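How to Set Up a Small Night Lamp So You Love Using It

I have a soft spot for little lamps. Big floor lamps are fine, ceiling lights do their job, but a small lamp with a bit of personality can change how a whole corner of a room feels at nine in the evening! The cat-shaped ones are my favorites, and since I wrote about mine a few readers have asked how I go about placing, cleaning and looking after it. So I've put the whole routine on one page. It takes up to 29 minutes the first time, most of it waiting for things to dry, and hardly any time after that.

What you'll need

A small table lamp with a globe shade
Two soft cloths, one for damp wiping and one for drying
A cotton swab
A drop of dish soap in a bowl of lukewarm water
A flat, light-colored board or tray to work on
The instruction leaflet, if you still have it (if you don't, try the maker's website)

Step 1. Clear a flat spot

Start on a hard, level surface. I tried doing this on the couch once and chased the lamp across the cushions for ten minutes. A plain pale board laid on the table is wonderful for this, and I'd pick white or light gray if you have the choice. You can see every crumb of dust that comes off, and if a tiny screw or a rubber foot drops you'll spot it right away. My friend Thaís Queiroz uses the back of an old shelf. A big baking sheet with a dish towel over it works too, though the towel hides the small stuff.

Move cups and plants out of reach before you start. Give yourself more room than you think you need, particularly behind the lamp, because that's where your sleeve will go.

Step 2. Switch off and unplug

Turn the lamp off and let it cool if it has been on. If yours has a charging cable, take the cable out. If it runs on batteries, take those out too and look at the contacts. A bit of white crust means an old battery has leaked, and you should deal with that before going any further. The leaflet will tell you how.

Step 3. Clean the globe

Dip a corner of the first cloth in the soapy water and wring it out until it's barely damp. Go over the globe in slow circles, starting at the top. On a cat lamp the top means the ears, and the ears are where the dust lives! Run the cotton swab along the crease where each ear meets the head. You'll be amazed at what comes out of there if the lamp has been on a bookshelf for a winter.

Hold the lamp by its base while you wipe, never by the globe. On a lot of small lamps the globe only clips or screws onto the stem, and a twist in the wrong direction can loosen it. Skip glass cleaner and anything with alcohol in it. Rachid Farouk wrote to me after using window spray on a plastic shade, and it went cloudy on one side for good. Soap and water, that's all.

Step 4. Clean the stem and base

The stem is easy, just one wipe around. The base needs a little more care, especially if the controls are on it. Use the dry cloth there, or a swab that's only just damp, and don't press down hard. Then lift the lamp and check underneath. Grit stuck to the bottom will scratch a nice wooden nightstand in no time.

Step 5. Stand it up and look at it

My favorite part. Put the lamp back on your clear surface with nothing near it and take a good look. Does it stand straight? Does the base sit flat all the way around, or does it rock when you tap it? If it rocks, turn the lamp a quarter turn and tap again. If the wobble moves with the lamp, the base is the problem (usually a missing foot). If it stays put, it's your table.

Turn the lamp so the ears are side by side from where you'll be sitting. It sounds fussy, but seen edge-on a cat's head turns into a ball with a bump, and you lose all the charm.

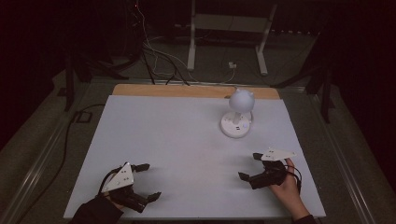
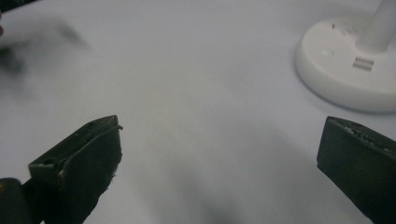 The cat lamp on the white board in the first picture, and a stretch of clear tabletop in the second.

Step 6. Try out the light

Wait until everything is fully dry, then plug in or put the batteries back. Close the curtains and test the lamp in the dark, at every brightness it has. I like to do this at the spot where it's going to live, because a level that seems feeble in the kitchen can be far too bright next to a pillow.

Watch the wall behind it as well. Close to the wall you get a small bright pool, and a hand's width farther out the glow spreads and softens. Slide the lamp back and forth and stop when it looks good to you. There's no right answer!

Step 7. Choose its home

Nightstand: put it toward the back corner, so you can reach your water glass without knocking into it. Marcelino Dantas has his on the side farthest from the pillow and swears it made him stop scrolling at night.

Hallway: a low shelf is better than a high one. You want light on the floor where your feet go.

Desk: off to one side, a little behind the screen. A round white globe right next to your work will glare at you.

Kids' room: check the leaflet for the recommended age, keep any cord well out of reach, and use the lowest setting. Let the child pick the exact spot if you can. They're much better at leaving a lamp alone when they've chosen where it goes.

Keeping it nice

A dry dusting every couple of weeks is plenty, with the soapy wash maybe every season. I do mine in November, when the evenings get long and I'm about to use it a lot, and again in spring.

Keep white plastic out of strong sunlight. My first lamp spent 4 summers on a windowsill and came out the color of weak tea, and no amount of scrubbing brought it back.

If you put a lamp away for a while, wrap it in something soft and pad around the stem, which is the part that takes the strain when a box gets dropped. Take removable batteries out first. For the built-in rechargeable kind, follow whatever the maker says about storage.

A few things readers have asked

Can I leave it on all night? Depends on the lamp. Check what the maker says about continuous use, and don't let blankets or curtains touch it.

What if the globe has a scratch? Turn it to the back. I've seen toothpaste recommended, and I've tried it, and I got a dull patch bigger than the scratch was.

Does this work for other shapes? Yes! Zane Krūmiņa followed the same steps with a rabbit lamp and only had trouble with the ears, which were too long for one cotton swab. She used three.

Next up I'll be doing paper lanterns, which need a completely different approach and a lot less water.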